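**plorby_dan:** Anyone else got the Clirneck two-arm kit on trial? We're on day 4 of key tags and I'm still deciding if I like it. 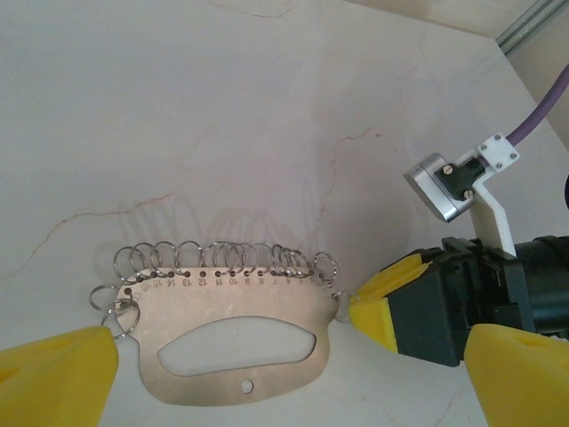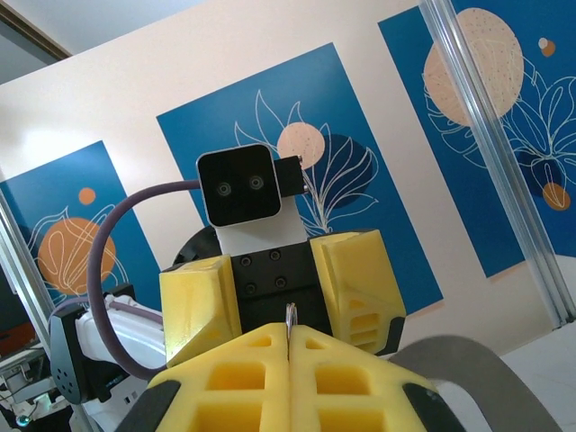

*First: numbered plate with its split rings. Second: the other arm, face on.*

**juwita_n:** Nice fingers. Price?

**plorby_dan:** 148 a month – support is extra, and so is hope.

**ketulel:** My nan does split rings for biscuits.

**juwita_n:** Disagree, we kept ours. Soft pads are worth it alone.

**ketulel:** Does your nan need a firmware update, though?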